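4.2 Package pricing and lesson uptake

Operators on the Hollerero coast sell kitesurfing tuition in two forms: single lessons booked on arrival, and packages that bundle lessons with lodging and board hire. Manolakis and Tiêu treated the two as substitutes. Our booking records suggest that they serve separate groups of visitors. We examined 710 bookings taken by two schools, Cekden and Jovow, between April and September. Each booking was coded by form of sale, length of stay and number of lessons completed.

Package guests completed more of the lessons they had paid for. The gap narrowed in weeks with light wind, when both schools moved beginners to the lagoon at Ho and issued credit for cancelled sessions. Credit was redeemed mostly by package guests, who were still in the area when the wind returned. Day visitors tended to ask for a refund. A deposit of 100 euros, introduced by Jovow in June, did not alter this pattern.

Figure 2. Washing machine with the door open.

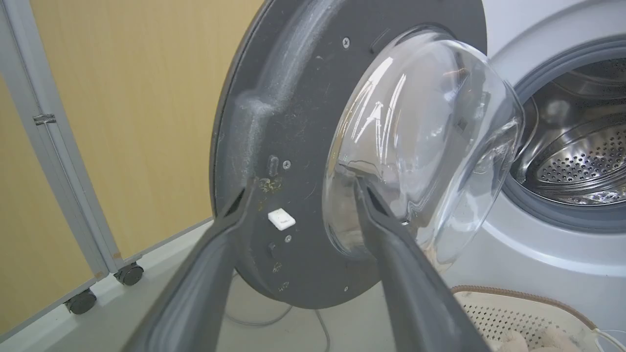
Does a lower package price bring in guests who would otherwise have booked single lessons? The records give little sign of it, as single-lesson bookings held steady at both schools in the weeks when packages were discounted.

Length of stay was the stronger predictor and is taken up in Section 4.3.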